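学生プロジェクト報告書
住まいの床のほこりと掃除の時間について
Jailson Brandão

1. はじめに
私は留学してから、Trelledwoodという学生寮に住んでいます。寮の部屋は狭いですが、床にほこりがすぐたまります。国の家ではタイルの床を水で洗いましたから、ほこりのことをあまり考えませんでした。それで、授業のプロジェクトのテーマに、床のほこりを選びました。

2. 調べ方
寮の住人にアンケート用紙を配って、36人から答えをもらいました。質問は、掃除の回数、使う道具、掃除をする時間帯、窓を開ける習慣についてです。そのほかに、自分の部屋で十二月に小さい実験をしました。毎朝、床の同じ場所を乾いた布でふいて、布についたほこりの様子をノートに書きました。道具を買うお金は3000円まで使ってもよいと先生に言われました。布は400円、小さいほうきは700円でしたので、予算は十分に残りました。

3. 結果
アンケートでは、夜に掃除をする人が一番多かったです。理由は「昼は授業があるから」という答えがほとんどでした。しかし、自分の部屋の実験では、朝の早い時間にふいたほうが、布にたくさんほこりがつきました。夜の間は人が動かないので、空気の中のほこりがゆっくり床に落ちるのだと思います。起きて歩き始めると、ほこりはまた上がってしまいます。
ほこりの中身は、服や布団の繊維が多いようでした。冬は厚い服を着ますから、夏に調べたら結果が違うかもしれません。となりの建物のPletville寮は床がカーペットなので、比べたかったのですが、今回は許可をもらう時間がありませんでした。
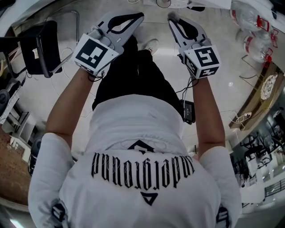
では、床の掃除はいつするのがよいでしょうか。
朝起きてすぐ、窓を開ける前に、乾いた布で静かにふくのがよいと思います。

4. 反省
アンケートの質問の中に、意味が分かりにくいものがありました。「よく掃除をしますか」と聞きましたが、「よく」の意味は人によって違います。次は「一週間に何回」と書くべきです。また、実験は私の部屋だけでしたから、ほかの部屋でも同じになるかどうかは、まだ言えません。発表のあとで、ベッドの下も調べたらどうかという意見をもらいましたので、来学期に続けてやってみるつもりです。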